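Search this site Go
Last updated: November

4. Planning the purchase

We came to the question of money rather later than we should have, and we suspect other small groups will recognise the feeling. By the time anyone sat down with a spreadsheet, the Slanina study already had a protocol and a borrowed bench, and what it lacked was a sensible idea of what the hand-held grippers would cost to own over a whole season. The quote from Reketti came to $1789 a unit, assembled and tested. Building our own from parts came to $464 a unit, before labour, and you can imagine which of those two figures was the more popular at first!

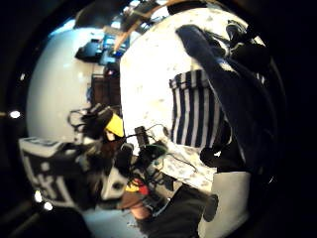

Figure 4. Cloth handling at the bench, with electronics and cabling on the tabletop.

By Cyril Lockwood, Londus Workshop

The parts price is a fair one as far as it goes, but it leaves out a good deal. Boards, leads and sensor housings all need somewhere to live, and the bench in Figure 4 has to hold the electronics as well as the cloth being handled. We had budgeted for the tools and forgotten the table (and the shelving, and the spare cables, which we now order by the bag). If we were writing the budget again, we would put bench space on its own line and argue about it early, while everyone is still cheerful.

Labour was the other surprise. Our first home-built unit took up a good part of a term, mostly in small evening sessions, and the second went together much faster once we had written down what we did. Groups with a patient technician on staff may well find the parts route the better bargain. We were not so lucky, and in the end we split the order, buying two finished units from Reketti and building two ourselves, so that the study would have four in all and a fault in one kind would leave the other kind working.

Finally, we set aside $1000 for repairs, following the practice of our neighbours on the Gamus project, who were very generous with their old invoices. It felt like a lot of money to leave sitting there. We would still recommend it, and we would ask suppliers at the quoting stage which parts they stock locally, as freight on a single connector can cost more than the connector. Storage and insurance are treated in the next section.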